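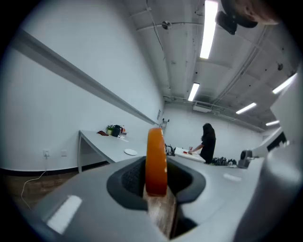 Tarna Household Services Association, Visits Section

Members of the section visited the Pravell workshop in March to see how far machines have come with ordinary kitchen work. The visit began at 10 am and lasted 3 hours.

The room is plain: white walls, strip lights, a wooden floor and long white tables. Space is given over to kitchen work, with a plate and a potted plant on one table and, on a second table surface, a white cutting board on which small red pieces of food are handled. Most of the teaching is still done by people. Staff carry out a chore with a hand-held gripper, and the recordings are used to train the arm in the next room, known as Lisatik.

Pravell reported that 2,000 recordings had been made for the present set of chores. The list runs to 12 tasks, among them clearing a plate, wiping a surface and moving chopped food from a board to a bowl. We were shown four of these. Lisatik cleared the plate at the first attempt and wiped the table well, although it left the corners. Moving the food went less smoothly — soft pieces were squashed or left behind, and the arm had to be stopped once.

Members asked about speed. A task that takes a person a few seconds took the arm well over a minute. Pravell accepted this and said that care with soft items came before pace in its present work.

The section's view is that the machine could not yet be placed in a member's kitchen without someone standing by. Simple, repeated jobs on a clear table are closer, and the Sultana canteen, which serves 154 meals a day, has asked to be kept informed about plate clearing.

A second visit is planned for October. Members wishing to attend should give their names to the section office by the end of August.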